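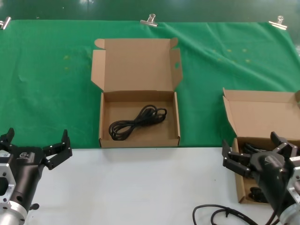
## Furgoneta de reparto robada en el polígono Hrynyshyn

**marga_tres** · 9:12

¿Alguien sabe algo más de lo de anoche? Solo he encontrado la nota de la policía local: furgoneta de Dedberg sustraída en el polígono Hrynyshyn mientras el repartidor entregaba en una nave, localizada de madrugada en el camino de la depuradora, un detenido. Llevaba 116 paquetes a bordo y la nota no dice cuántos se han recuperado. Uno de ellos era mío.

---

**Tornillero** · 9:20

Yo trabajo en la nave de enfrente. El repartidor bajó con dos bultos, dejó el motor en marcha y la puerta corredera abierta. Un hombre que llevaba un buen rato sentado en el bordillo se subió y salió hacia la rotonda. No corrió ni nada, arrancó como si fuera a mover el coche de sitio. El repartidor salió detrás a pie y se paró en la verja.

La policía tardó poco. Nos tomaron nota a tres y se llevaron la grabación de la puerta.

---

**lacuesta** · 9:31

El camino de la depuradora está a 300 metros de la rotonda. Se llevó una furgoneta para hacer 300 metros.

---

**Tornillero** · 9:34

No, dio vuelta. Pasó por la gasolinera de Vurnen, según mi cuñada que estaba echando gasoil, y luego volvió por la carretera vieja. Lo encontraron dormido en el asiento del copiloto.

---

**marga_tres** · 9:40

Gracias. ¿Y la carga? En el seguimiento me sigue saliendo "en reparto".

---

**pvc_y_cobre** · 9:58

A mí también me sale en reparto, así que somos dos. He llamado a Dedberg y me han dicho que los envíos están "en revisión" y que no pueden dar más información hasta que la policía les devuelva el vehículo. He preguntado cuánto tarda eso y no lo sabían.

Lo mío era una bomba de calefacción de 675 euros. La vendió Sesteck, que ya me ha contestado que para ellos el pedido consta como entregado al transportista y que espere diez días laborables antes de abrir incidencia. Tengo la casa sin calefacción y estamos en diciembre.

---

**rueda_pinchada** · 10:15

No esperes. El que responde ante ti es el vendedor, no el transportista. Si compraste como particular, el riesgo es suyo hasta que tú tienes la caja en la mano. Escríbeles por correo, no por teléfono, y pide reenvío o devolución. Adjunta la nota de la policía.

---

**lacuesta** · 10:22

Eso de que el riesgo es siempre del vendedor depende. Si el transportista lo elegiste tú y no era uno de los que ofrecía la tienda, cambia.

---

**rueda_pinchada** · 10:26

Cierto, pero ¿quién hace eso? En Sesteck sale Dedberg por defecto y no hay otra opción.

---

**lacuesta** · 10:29

Los que compran piezas de taller lo hacen a menudo. Lo digo para que quede completo.

---

**azulejo44** · 10:47

Voy a decir lo que nadie quiere oír: el repartidor tiene buena parte de la culpa. Motor en marcha, llaves puestas, puerta abierta y de noche en un polígono. Si yo dejo así mi coche y me lo roban, mi seguro no me paga.

---

**Tornillero** · 10:55

La culpa es del que se la llevó. Ese chico hace dos rutas él solo. Si apaga el motor y cierra en cada parada no termina, y si no termina le llaman la atención.

---

**azulejo44** · 11:01

No he dicho que no haya ladrón. He dicho que hay una negligencia, y que si no se señala la empresa seguirá igual. Las furgonetas de otras empresas se bloquean al alejarse el conductor con la llave.

---

**Tornillero** · 11:04

Pues entonces la negligencia es de la empresa por no ponerlas. Estamos diciendo casi lo mismo y tú se lo cargas al que menos cobra.

---

**azulejo44** · 11:09

Reparte la culpa como quieras. Las llaves las dejó él.

---

**vecina_del_puente** · 11:30

Yo vivo al lado del camino de la depuradora. A las seis y pico estaba la grúa y había un agente con linterna recogiendo cosas de la cuneta. Vi varias cajas abiertas y plástico de burbujas enganchado en las zarzas. No eran muchas, yo diría que la mayoría seguía dentro, pero desde mi ventana tampoco se aprecia bien.

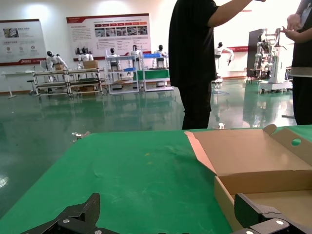 Cuando bajé a pasear al perro ya se lo habían llevado todo menos el plástico. Si alguien del ayuntamiento lee esto, sigue ahí.

A eso de las ocho pasó un coche despacio y se paró. Bajó uno, miró por las zarzas y se fue. No sé si era un cliente buscando lo suyo o qué.

---

**pvc_y_cobre** · 11:41

¿Viste alguna caja grande, pesada? La bomba iría en un bulto de unos doce kilos.

---

**vecina_del_puente** · 11:44

No te sé decir, lo siento. Las que vi en el suelo eran tirando a pequeñas.

---

**tresestrellas** · 12:10

Lo del coche que para a mirar lo debería saber la policía. Si encuentras algo en la cuneta que no es tuyo y te lo quedas, es apropiación, aunque lo haya tirado otro.

---

**lacuesta** · 12:14

Sí, y según el valor pasa de delito leve a otra cosa. El corte está en 400 euros. Una bomba como la de pvc_y_cobre ya lo supera ella sola.

---

**marga_tres** · 12:20

Lo mío eran unos zapatos y un filtro de aspiradora, no llega ni de lejos. Pero los zapatos eran para una boda.

---

**rueda_pinchada** · 12:38

Para los afectados, por orden:

1. Captura del seguimiento tal como está ahora, con la hora visible.
2. Correo al vendedor con el número de pedido, la captura y el enlace a la nota de la policía.
3. Si contesta que esperes, responde que no aceptas el plazo y que pides reenvío o reembolso.
4. Si sigue sin moverse, hoja de reclamaciones y oficina de consumo.

Denuncia propia no hace falta en principio. La presenta el transportista por toda la carga.

---

**azulejo44** · 12:45

En el punto de la denuncia no estoy de acuerdo. A mí con otra empresa me la pidieron y tuve que ir a comisaría un mes después. Si puedes, pásate y que te digan si te incluyen como perjudicado.

---

**rueda_pinchada** · 12:52

Te la pidieron, pero no estabas obligado. Es una forma de que la gente se canse. Dicho esto, si alguien tiene la comisaría de camino, no pierde nada por preguntar.

---

**pvc_y_cobre** · 16:05

Vuelvo de comisaría. Me han atendido bien. Lo que me han dicho:

El detenido pasa mañana a disposición judicial. No me han dado más datos y tampoco los he pedido. La furgoneta está en el depósito y ya han terminado con ella, la recoge Dedberg esta tarde. Están cotejando la carga con la lista de ruta, y los bultos abiertos van aparte.
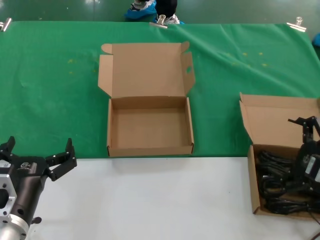
No me han podido confirmar si mi bulto estaba. Sí me han apuntado el número de envío y un teléfono. El agente me ha comentado que en estos casos los paquetes cerrados suelen volver a la ruta en dos o tres días, y que los abiertos los devuelve el transportista al remitente.

Por otro lado, Sesteck ha cambiado de opinión después del segundo correo y me ofrecen reenvío con salida mañana. Si aparece la primera bomba tengo que rechazarla. Me parece bien.

---

**Tornillero** · 16:20

Me alegro. Aquí ha venido hoy otro repartidor, con otra furgoneta. Ha apagado el motor y ha cerrado con llave para entregar un sobre.

---

**azulejo44** · 16:24

Pues ya ves que se puede.

---

**Tornillero** · 16:31

Venía con hora y media de retraso. Y al de anoche lo tienen en casa sin saber si vuelve, eso me lo ha contado este.

---

**tresestrellas** · 17:02

¿Lo pueden despedir por esto? Si en la empresa sabían que dejaban el motor en marcha y lo toleraban, yo diría que lo tiene bastante defendible.

---

**lacuesta** · 17:10

Depende de si hay una instrucción por escrito y de si la firmó. Que hable con un sindicato antes de firmar nada más.

---

**marga_tres** · 19:48

Actualización: mi seguimiento ha pasado a "devuelto a almacén". El vendedor dice que si el bulto está cerrado me llega esta semana. No llego a la boda con esos zapatos seguramente, así que mañana voy a buscar otros. Si a alguien más le cambia el estado, que lo ponga aquí.

---

**pvc_y_cobre** · 20:15

El mío sigue en reparto.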